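Posted to the Dinmont list, December 30, 2020
By Thérèse Fraser
5 replies | 40 shares

Subject: Re: Re: will there still be a bed-making job in October

Marek's message from last night is quoted below so people who joined late have something to be annoyed at.

> Management told us the Genari units are "support" and that no one on
> housekeeping should worry. I have been supported before. At Lornex I
> was supported right out of the laundry when they put in the folding
> line. I would like somebody who is on the pilot to say in plain
> English what you do all day, whether you get paid the same, and
> whether the thing can fold or not. I don't need another slide with a
> smiling robot on it.
>
> Also is it true you have to wear gloves.

I'm on the pilot, so I'll take it. Same pay, yes gloves, and as to whether it can fold, that depends how you feel about the word.

What I do all day is pick up cloth with a pair of grippers. You hold one in each hand, you squeeze, the jaws close, and you do the job you've done for years with the fingers of a lobster. The gripper records what you did. The recording goes to Medve, who feed it to the arm, and the arm is supposed to end up knowing what I know. I've been cleaning rooms for a long time and this is the first time anyone has wanted to write down how I do it. I'd have enjoyed it more if they'd asked before they were building my replacement, but I'll take flattery where I find it.

The quota is 300 good recordings per person per month. A good one is when you pick up the item, do the fold or the spread, put it down and let go, all without using your actual hands. If you get fed up and poke a corner in with your thumb, it doesn't count. You would be amazed how often your thumb wants to help. My first week I lost most of a morning to my thumb.

Sheets are fine. Pillowcases are fine once you stop trying to be quick. Towels a child could do. The trouble starts with anything padded, because the jaws only have hold of a pinch of it and the rest goes wherever it likes. The engineer on our floor is a polite young man who had plainly never made a bed with anybody else in it, so to speak, and he asked me what my "strategy" was for quilted things. I said I grab it and swear. He typed something, so that may be in the system now.

On the money, since Marek asked and since the FAQ is coy. Hourly rate is unchanged. You come off the room count while you're recording, so there's no bonus for finishing early, and for some of us the bonus was the car payment. I raised this and was told the pilot is "bonus neutral." I asked neutral for whom. They're getting back to me.

On the body: my knees are better and my wrists are worse. You're not down on the floor or hauling a cart, which at my age is a holiday. But you are squeezing all shift. Two of us have started taping up. If you sign on, ask for the break schedule in writing, and ask who covers it if your wrist goes, because "recording operator" isn't a job title in our agreement and I'd hate to find out what that means from an insurance letter.

On the mood: quieter than you'd think. When you clean in pairs you talk. When you record, nobody has told us we can't, but you get to concentrating, and then an hour's gone and all you've said is a few words to a blanket. I miss the gossip more than I expected to. I'm told the day shift now saves it all up for lunch, which has made lunch excellent.

Now the practical part. I typed these up for the new people. They are my notes and have not been approved by anyone, which is why they're short.

1. Go in with both grippers open. If you go in half closed you push the cloth away and chase it across the bed.

2. On thin stuff, take the hem. It gives the jaws an edge to hold and you can find it again later.

3. On padded stuff, take more than you think you need. Bunch it up between the jaws and get the second gripper on the side before you try to go anywhere. It won't look like any fold you were ever taught. It doesn't have to at that stage.

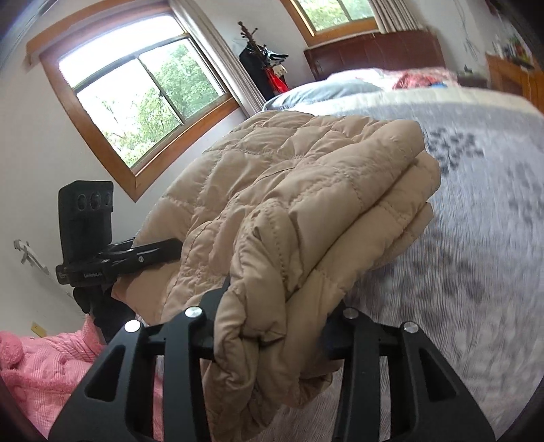 4. Move slower than feels sane. If you yank it, you drop it, and the whole recording goes in the bin.

5. Let go all the way. Opening the jaws a little and shaking is how you end up with the thing across your shoes.

As for the question in the subject line: I don't know. The sheet they handed out says 1274 recordings were used for the first round of training, and what came out of it, when I saw the arm at work, was a towel folded in the time it takes me to do a bathroom. It was a nice towel. I don't think it's coming for anybody by October. The October after that, ask me again, and ask the company too, preferably with someone from the union standing next to you.

What I'd like before anyone else signs the form: the job title sorted, the bonus sorted, and a line that says people on the pilot go back to their own floor when it ends. I have a draft. Write to me off list if you want your name on it.

Thérèse

Comments

pkowal: Can confirm about the thumb. I sat on mine.

Marek: Thank you. This is the first straight answer I've had. Put my name on the draft.

night_linen: Does the 300 include the ones they throw out for lighting? Ours got told no.

Thérèse Fraser: No, it does not, and that's going in the draft too.

J. in 2nd floor stores: Who do we see about tape? We're down to one roll.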